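Zurneo Automation Practice Office
@zurneo_practice

1/ Today we are publishing the revised house rules for two-arm packing cells. They take effect on 8th June at the Villalba and Virance sites and replace the guidance sheet that has been in use until now. This thread sets out the main points for operators, shift leads and integrators.

2/ The rules cover cells in which two arms share one work surface and move boxed goods between a tray and a bin. They do not cover conveyor-fed cells, palletizing or any cell that handles glass. Those remain under their existing documents.

3/ Nothing in the rules replaces the law, the risk assessment for the individual cell or the arm maker's manual. Where two instructions differ, the stricter one applies until our office has given a written answer.

4/ Rule 1, work surface. Each cell must have a plain, single-color covering that contrasts with the goods. Creases are allowed as long as the bin and tray sit flat. Tape, tools and paperwork do not belong on the surface while the arms have power.

5/ We were asked whether a rigid top would be better than a soft one. Both are accepted. During the May review, the soft covering made less noise and marked fewer boxes -- but it must be checked at the start of each shift and pulled straight if it has moved.

6/ Rule 2, placement of containers. The bin and the tray are placed side by side, and both must be fully inside the reach of the arm assigned to them. A container may not be moved by hand during a run. If it has shifted, stop the cell, reset it and start the run again from the beginning.

7/ Rule 3, clear bins. Transparent bins are permitted. The integrator must show that the vision system finds the rim of the bin, and not only the surface seen through it. The test is done with the bin empty and again with the first row of goods in place.

8/ Rule 4, one arm in motion over the goods. When one arm is picking or placing, the other holds at its own side of the cell with its fingertips clear of the container walls. It may start to move only after the first arm has let go and backed off.

9/ Several teams have told us that Rule 4 costs time. It does. We reviewed 244 runs from the Plaltora trial, and the contacts between arm and container were clustered in the moments when both arms were moving over the same bin. The rule will stay in place for this revision.

10/ Rule 5, grip and tilt. A box may be tilted while it is being taken from a tight group, as that is often the only way to free it from its neighbors. It must be level again before it passes over the bin wall. Grip force is set for the weakest carton on the approved list.

11/ Rule 6, packing order. Boxes go in from one end wall of the bin and fill it row by row, with labels facing up. Gaps may not be left with the intention of filling them later. A box that lands out of line is corrected before the next one is picked.

12/ Rule 7, labels. Printed lettering and label strips must be readable from overhead once the box is in place. If a label is scuffed by the fingers, the box is set aside and the finger pads are inspected. Please log the pad set number, not only the arm number.

13/ Rule 8, drops. A dropped box is never picked up again by the arm. The operator stops the cell, waits for the stop to be confirmed, removes the box by hand and sends it for inspection. This applies even when the box has landed inside the tray and looks undamaged.

14/ Rule 9, status lights. Operators are trained to read the lights on each arm from the maker's manual. We do not print a color chart on the cell, as the meaning of a color differs between makers and charts from one site have ended up at another.

15/ Rule 10, sign-off. A new packing task needs 100 runs in a row without contact, drop or manual correction before it is released for unattended work. One fault sets the count back to zero. A change of carton, bin or finger pads counts as a new task.

16/ The sign-off figure was the most debated part of the draft. The Villalba team had one task that reached 93 and then failed on a carton with a loose flap. The count was restarted and the carton supplier was informed. We consider this the correct outcome.

17/ Roles. The shift lead owns the daily check. The integrator owns the settings. Changes to speed, grip force or rest position require both names in the log -- a verbal agreement is not enough, including on night shifts.

18/ Recording. Overhead video of every sign-off run is kept until the task is retired. The camera must show the whole of both containers and the fingers of both arms. Staff faces should not be in view, and cameras are to be aimed with this in mind.

19/ Training. Each operator completes 3 supervised sessions before working alone at a two-arm cell. Sessions completed under the old sheet remain valid for Rules 1 to 3. Rule 4 and Rule 8 must be retrained, as the wording and the stop procedure have both changed.

20/ Questions on the text of the rules go to Amancay Garrido in the Practice Office. Questions on training dates and records go to Nuria Barroso. Please give the site and cell number in your message, and the rule number if there is one.

21/ Correction to post 12: pad set numbers are stamped on the inner face of the finger mount, and on older sets they are on the storage card. If neither can be found, enter the fitting date and tell your integrator.

22/ The full text will be placed in the binder at each cell before the start date, and the old sheet should be removed at the same time. Comments for the next revision may be sent to our office at any point in the year.
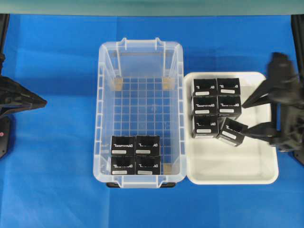
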